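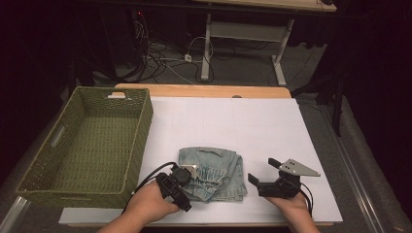 Khrystyna-Mariia Hordiienko asked whether anything shown at the Tellelent open day could help a household that folds its jeans by hand and has no plans to do otherwise. Demyd Stelmakh, who led the afternoon demonstration, replied that most of it could. Folding with grippers leaves little room for careless habits, and the same order of work suits an ordinary kitchen table.

The household advice given to visitors in August is set out below. Tellelent keeps a record of each fold made in its laundry program, which stood at 3,000 on the day of the visit, 137 of them jeans.

Preparing the surface

Clear the table completely before the first garment is laid down. A smooth, matte board is preferred to a tablecloth, which shifts under heavy denim. Pale surfaces make lint and loose threads easier to find. Wipe the board and let it dry before use.

Keep the basket beside the board, on the side of the weaker hand. Garments should not have to be carried across finished work.

Folding jeans

1. Close the zipper and button, and empty all pockets.

2. Lay one leg over the other and pull the seams straight. Hold the waistband with one hand while the other smooths toward the hem.

3. Tuck in the point of the seat so that the long edge is even.

4. Bring the hem up to just below the waistband, then fold again in halves or thirds to suit the shelf. Thick hems should lie flat, as a twisted hem will tilt the whole stack.

5. Move the folded jeans to the shelf with both hands and check the board for lint before starting the next pair.

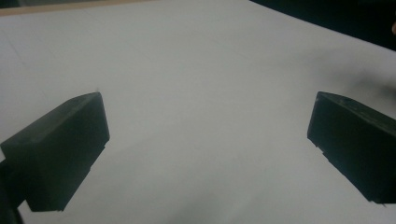
Notes for visitors to the next open day

Demonstrations are held at 10:30 a.m. and 2 p.m. Each group is limited to 84 persons. Visitors who wish to try the hand-held grippers should tell the front desk on arrival and remove rings and bracelets. Long sleeves must be rolled above the wrist.

Questions about fabrics other than denim may be left in writing with Stefaniia Hrynyshyn. A sheet on towels and fitted sheets is in preparation and will be available at the front desk.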